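Prarstead reading room asks for help with its paper problem

The Prarstead reading room has 118 sets of Chinese reading worksheets to its name, and as of this February it can put its hands on a good many of them. Which pages belong to which set is another matter.

The trouble began in the move from Dizon Street, when the worksheets traveled in four boxes and the paper clips, for reasons still under discussion, traveled in a fifth. By the time everything reached the new room, the passages had parted from their questions, and the answer sheets had gone off on their own.

"I was told it would take an afternoon," said Imelda Malabanan, who runs the evening reading group. She declined to say which afternoon.

Sorting now starts at 4 p.m. and ends when people begin reading the passages instead of stacking them. The method is simple enough: spread the papers on a desk, pick up two that look related, and compare them until they either match or don't. Many don't. The layouts are so much alike – tables, ruled lines, a bold heading, then a good deal of small print – that two sheets can pass for twins until somebody gets down to the paragraphs.

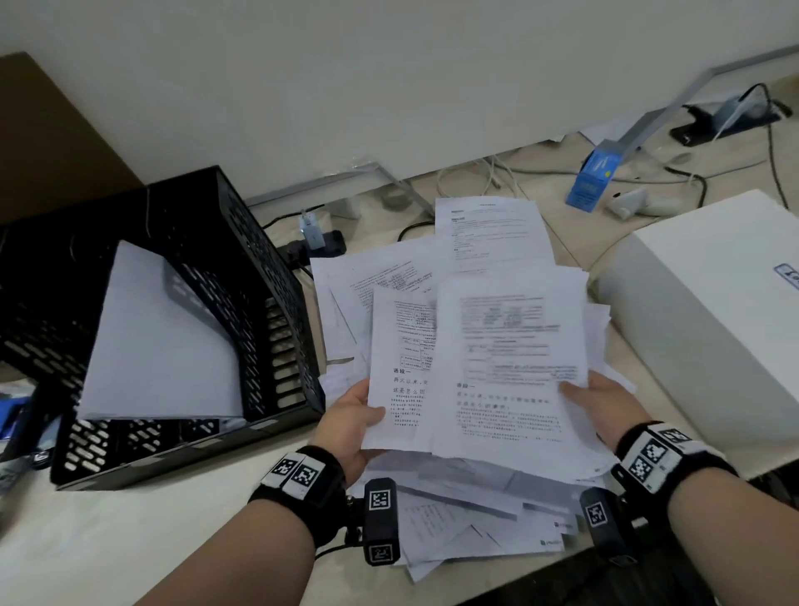
One heading, many pages

The heading 语段一, or "Passage One," has become something of a sore point. It is a perfectly good heading. It would be a better one if fewer sheets had it.

Benjie Policarpio suggested sorting by the opening words under the heading, and that has gone well. One sheet starts 两天以来, "for the past two days," which the sorters have taken personally. Arnel Belmonte had earlier proposed sorting by paper size, a plan that lasted until it was pointed out that his pile was the only pile.

Finished sets get a clip and a number on the back, then go on the shelf by the door. Loose pages without a partner go into a folder marked "Later," now the thickest in the room.

The reading group is carrying on in the meantime with whatever is complete. Members were recently given a passage with no questions, and Malabanan reports that attendance went up.

Anyone who reads a little Chinese and owns a stapler is welcome to stop by. Readers who took worksheets home before the move are asked to bring them back, preferably in order.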